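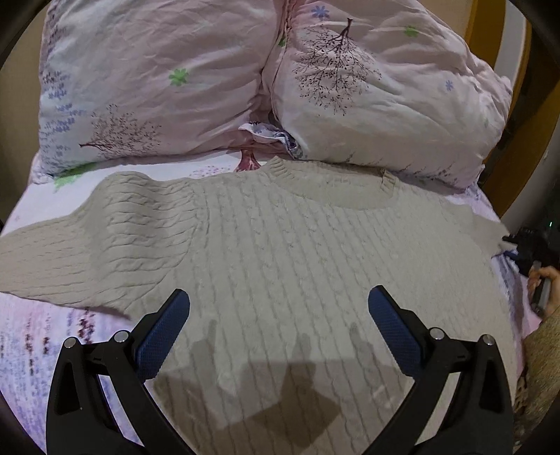 # Folding a heavy cable-knit jumper so it doesn't crease or stretch

**Kumaresan Palaniappan**

I have a big cream cable-knit jumper that I can't seem to store properly. I lay it out on the bed, front facing up with the neck towards the pillows, bring the arms in and fold it in half. It ends up as a thick lump that won't sit on a shelf, and after a week there is a hard line straight across the chest.

I tried a hanger last January and got two points at the shoulders that took ages to go. My shelf is narrow, so whatever I do has to come out fairly flat. Is there a better order to do this in? And should I be turning it over first? I have seen it done both ways.

**Slavica Ristić**

Turn it over. If you fold with the front facing up, the arms end up lying on top of the cables and the fold line shows where you least want it.

1. Lay the jumper face down and smooth it from the middle outwards with flat hands. Don't pull at the hem.
2. Fold one side in by a third, arm included, then bring the arm back down so it runs parallel to the side. Do the same with the other side. The arms should lie next to each other and not cross. Crossed arms are what give you the lump.
3. Fold the bottom up by a third, then fold again towards the neck. Thirds put the creases below and above the chest, so you lose the line across the middle.
4. Turn it the right way up and put it on the shelf with the folded edge facing out.

Heavy knits go at the bottom of the pile — or on their own if you have the room. I refold mine every couple of months so the creases don't settle in the same place. A sheet of tissue inside the last fold helps too, but I only bother with it over the summer.

For a crease that is already there, hold a steam iron just above the wool without touching it, pat the cables back into shape and leave the jumper flat until it is fully dry.

**Smadi**

I just roll mine. Takes up more room but no lines.

**nemau_149**

Rolling is fine for thin ones. I did it with an Aran and the rib at the bottom went wavy. Second the advice about keeping the arms apart. If the shelf is really narrow, fold the sides in a bit further so they meet in the middle, and accept that it will be thicker.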